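Tavis presenta Claroline, una línea de almacenaje de pared para cocinas pequeñas

9 de abril de 2020. Tavis, fabricante de accesorios para el hogar, anuncia el lanzamiento de Claroline, una colección de cestas y soportes murales para cocinas y zonas de trabajo de superficie reducida. La línea se venderá primero en la tienda en línea de la empresa y llegará en septiembre a los comercios asociados.

La colección consta de 5 referencias en acero con acabado blanco. Todas comparten el mismo sistema de anclaje, de modo que el cliente puede empezar con una sola pieza y añadir otras más adelante sin cambiar los soportes ya instalados. El desarrollo se realizó junto con el estudio de diseño Jokham, que ya había trabajado con Tavis en la serie de baño Tôn.

Antes de fijar las medidas definitivas, la empresa consultó a 2.000 hogares sobre el uso que hacen de la encimera. El 61 por ciento respondió que guarda en ella objetos que preferiría tener en otro sitio, sobre todo especias, paños y utensilios de uso diario. Los resultados llevaron a descartar un modelo de mayor fondo que figuraba en el proyecto inicial.

Las cestas de malla montadas en la pared dejan libre la superficie de trabajo.
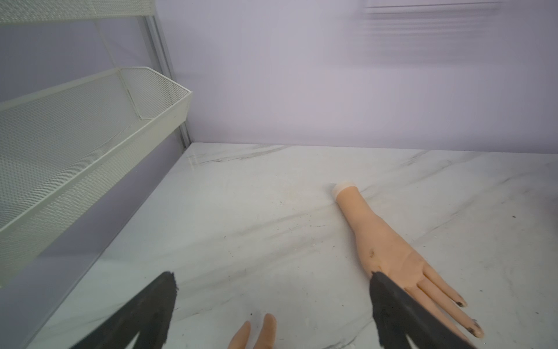
Instalación y mantenimiento

El montaje requiere un taladro doméstico y un destornillador. Los tornillos y los tacos para pared de obra vienen incluidos; para tabiques de yeso laminado se ofrece un juego aparte. Según las pruebas internas de Tavis, colocar una pieza lleva aproximadamente 3 minutos una vez hechos los agujeros.

Las piezas se limpian con un paño húmedo y jabón neutro. No se recomienda el uso de estropajos metálicos ni de productos con cloro. Los recambios de tornillería podrán pedirse por separado durante toda la vida comercial de la línea.

Los embalajes son de cartón sin plástico interior y llevan impresa una plantilla a tamaño real para marcar los puntos de perforación. 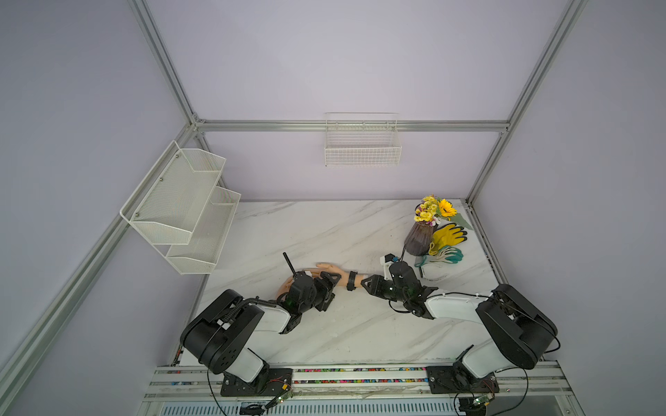

Organizador mural de dos niveles y cesta colgante, en blanco.

Disponibilidad

Los pedidos en línea se atenderán por orden de recepción. Los comercios interesados en distribuir Claroline pueden solicitar el catálogo y las condiciones de venta al departamento comercial de Tavis. Las imágenes en alta resolución y las fichas técnicas están disponibles en la sección de prensa del sitio web de la empresa.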